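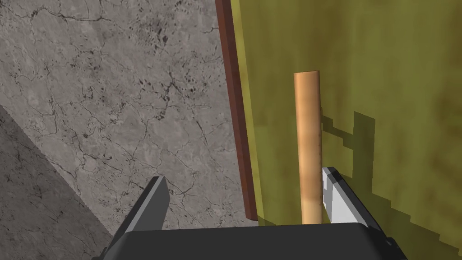 Wrist view in the sim, dowel between the fingers before closing.

Gripper closes off-center on dowel in simulated cell

Posted by Rami Karaki, 17 Feb 2021

I'm setting up a peg cell in Sidura before we build the real one. The dowel sits much closer to the right (white) finger than to the left (dark) one. When I close, the right finger touches first and the dowel tips. I've run 1,082 tries with the same grasp pose and the result doesn't change much. Lowering the closing speed helped a little. Is this a gripper setting or is my tool frame wrong?

Shobha Lobo
Check the tool frame first. Open the gripper all the way, read both finger positions and put the frame at the midpoint between the inner faces. If you swapped a finger model at any point, the old offset stays in the file until you clear it. I had one that was 6 mm out for that reason – every grasp leaned to the same side. Fix that before you touch speed or force, then run a short batch at your old closing speed so you can compare.

Dinesh Amarasinghe
try more friction on the finger pads, worked for me

Pavithra Sastry
Friction will only hide it. I agree with Shobha on the frame, but also look at the collision shapes. Your right finger has angled faces and the left is a plate, so the contact shapes may not match what gets drawn. Turn on the collision view and compare the two. Also turn up the shadow resolution if you plan to train on these images – the edges are very blocky.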